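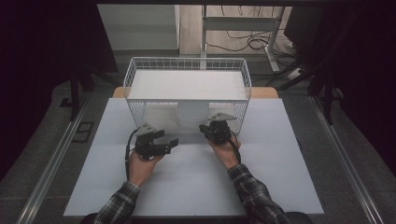
I have been meaning to write about wire baskets for ages and I keep putting it off, probably because it's hard to make a wire basket sound exciting. But I spent most of Wednesday evening sorting one out and I have opinions now, so here we go!

Mine is white, thin rods, open on top, the kind with a grid on the sides. I bought two of them when Vultgate was closing down its housewares floor (the other one lives under the bathroom sink and we won't discuss the state of it). For a long time I loved that you could see into it from the side. Then I started putting a flat white panel in it, and it took up the whole opening, and guess what, I couldn't reach a thing without lifting it out first. I could still peek at whatever was standing up inside through the mesh, like a very boring aquarium.

Catarina Barros, my neighbor and the tidiest person I know, came by for coffee and asked me why anything tall was in there at all. Fair question. Her rule is that flat goes with flat and tall goes with tall, and if you mix them you'll be digging forever. I argued with her for a good ten minutes and then did exactly what she said after she went home.

So I emptied the thing onto the table. I keep a big gray sheet over the wood when I'm working on something, mostly because I scratched the top badly two summers ago and still feel sick about it. It has a crease running across the middle from being folded in the closet and I've tried everything short of ironing it. If you've gotten a crease out of one of these, please tell me how.

I found 13 dead pens, a Posano catalog, the warranty for a lamp I gave away, and the good tape measure I accused Dionysis Zervas of borrowing back in December. (Sorry, Dionysis! I'll bring it up at dinner. Maybe.)

The flat stuff is going into a Gilico magazine file and the basket gets the tall things, with nothing across the top anymore. I give it 30 days before somebody drops mail in it, and that somebody will be me. Next up is the bathroom one, once I work up the nerve.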